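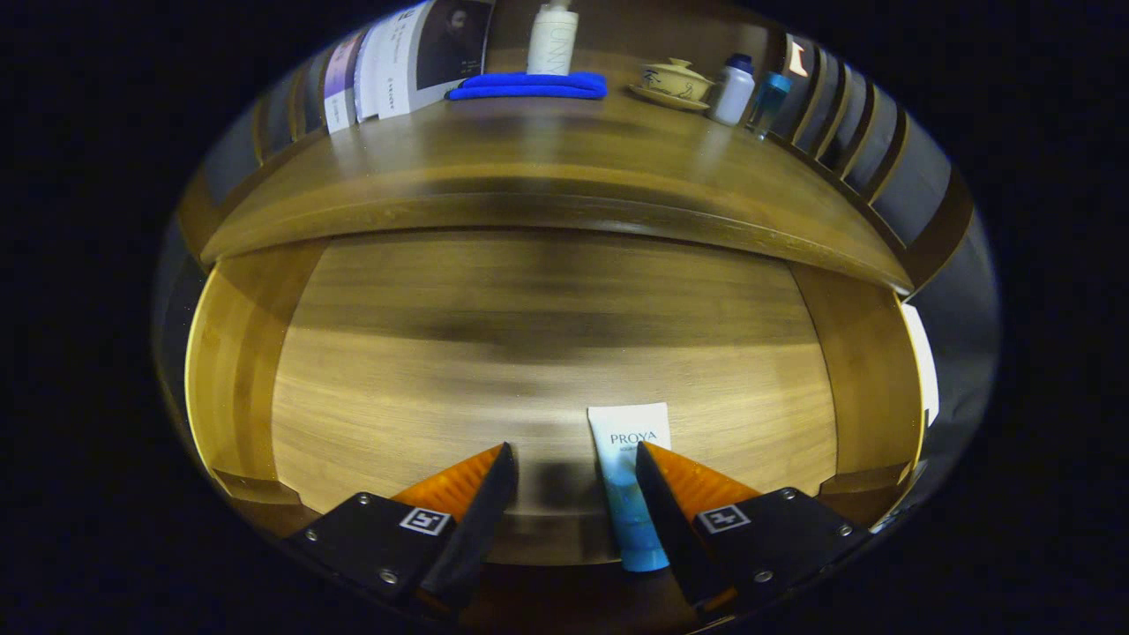 Figure 8.1 A PROYA skincare tube in white and blue, standing on a light-brown wooden surface.

Search this book Enter keyword
Home Contents Chapters Glossary Instructor Notes
September
By Lajos Kocsis

Chapter 8
What the Label Promises

Skincare companies like numbers. A cream is "clinically tested." A serum leaves skin "visibly smoother" for nine women out of ten. Most shoppers read such lines as science, and the companies do little to discourage them. This chapter asks what the numbers are worth, and my own view is that many are worth very little.

Start with the word "visibly." Visible to whom, and compared with what? When the Stondel company launched its night cream, it announced that 3,146 users had reported softer skin. They had all received the cream free, they all knew what it was supposed to do, and no group was given a plain moisturizer instead. The survey tells us that people who are handed a gift tend to be polite about it. It may tell us nothing else.

Mesard did somewhat better. Its trial had a comparison group, but it lasted eight days – a short time in which to judge a claim about aging. The firm's brochure printed the length of the trial in type so small that several of my students missed it twice.

Price is another poor guide. In the Fülöp case, discussed in Section 8.3, two creams with the same ingredient list were sold at 2,000 and 3,000 forints. Buyers rated the dearer one higher. Would they have done so with the lids off and the names covered? Fülöp never checked.

Before reading on, find a claim on any product you own and write down what evidence would persuade you that it was false. If you can't think of any, keep the claim. We return to it in Section 8.4, along with the Mokstead refund dispute.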